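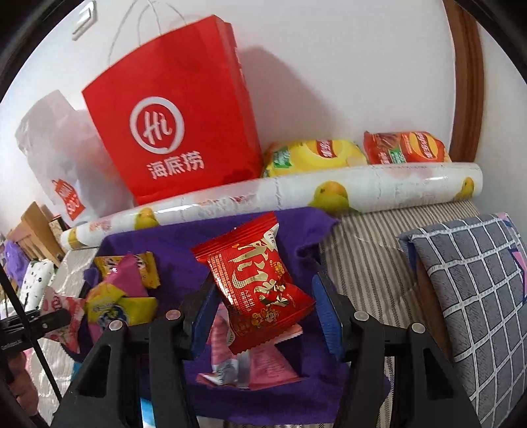 Skip to posts | Topics | Members | Sign in
Workshop Help > Robots > Teaching by hand
Print this page | E-mail this thread

Hand-held gripper demos: how fussy do I need to be?

Kausar Hashmi

I'm recording demos with a hand-held gripper so an arm can learn to sort small groceries, and my success rate on playback is woeful. I've got 50 demos of one job: pick up a wrapped lolly, put it in a bowl. The arm goes to the right spot, then either closes on air or drags the whole cloth along with it. My grip is much like the one at the top, with the red packet on a slant, the left pad against it and the right pad sitting slightly apart, and the purple cloth all rumpled underneath. I like the rumpled cloth. It's how things look at my place. Is the cloth the trouble, or is it me? I'd rather not redo the lot if 13 good ones would fix it.

Bello Ugwu

It's you, sorry. Most people squeeze too early. They start closing on the way down because a human hand knows what it's doing, and the arm faithfully copies the bad manners. Come down with the fingers open, stop for a beat, close until both pads are touching, stop again, then lift. It feels like doing tai chi with a pair of barbecue tongs. You get used to it.

Pillow packets are slippery little beggars too. Try to get the pads on the fat part and leave the crimped ends alone. If you grab a crimp the packet swings, and then your release is all over the shop.

Keep the cloth, but shake it out between demos so the folds change. I left mine in the same lump for a whole February and ended up with an arm that was very good at one lump. Go through the old recordings before you bin them – I kept roughly half of mine.

Bastian Wunderlich

Have you tried a Femell? You drive it from a chair. My brother-in-law has one and says it's good, though he hasn't taught it anything yet.

Ji-hoon Bang

Bello's right about the pauses. I'd add two things. Check the finger width in your logs at the moment of lift. If it reads the same as with nothing held, you've recorded a miss, and a few of those will do plenty of harm. And vary the angle of the packet. A slanted one is fine, but if every packet slants the same way, your arm will sulk at a straight one.

Remote control won't save you from any of this. I've done it both ways and I squeeze too early from a chair as well.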